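2024-07-22

Bad day with the gripper. I was at the Tokstead flat by nine and had planned on 116 takes before dinner. I stopped at 102.

The trouble started after lunch. The left finger began reading as closed when it was wide open. I opened and shut it by hand a few times and the number on the laptop stayed at zero, then jumped, then went back to zero. Restarted the software twice. Same thing. Swapped the laptop port. Same thing. I called Nimal and he told me to push the connector in and hold it there while somebody else worked the fingers. There was no somebody else, so I held it with my knee.

The reading came back as long as I pressed. So it's the connector or the first inch of cable, and the encoder is probably fine. Nimal wants to see the log anyway.
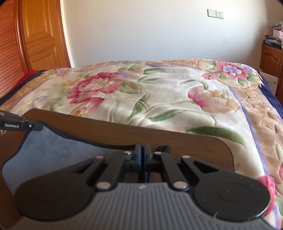 I went back through the morning's files and the dropouts begin earlier than I thought, at take 61 or 62. Short ones, a few frames each. Kumudini will have to decide if those takes can be kept. I wrote down the numbers and sent them to her without an opinion.

The other thing is the pinch. While I was holding the cable the fingers came together on the side of my thumb. It didn't break the skin but there is a blue mark near the nail. I filled in the form. Luzius called within the hour and asked if I had been working the linkage with one hand, and I said yes. He wants two people for any fault check from now on. He said the same in December and I didn't listen then either.

Spare cable is in Salem with Ruwan. He can send it tomorrow, so Wednesday if the mail is on time. Until then no takes. Taped a note to the case so Nkrumah doesn't pick it up.

Rice and eggs for dinner. Thumb sore when I type.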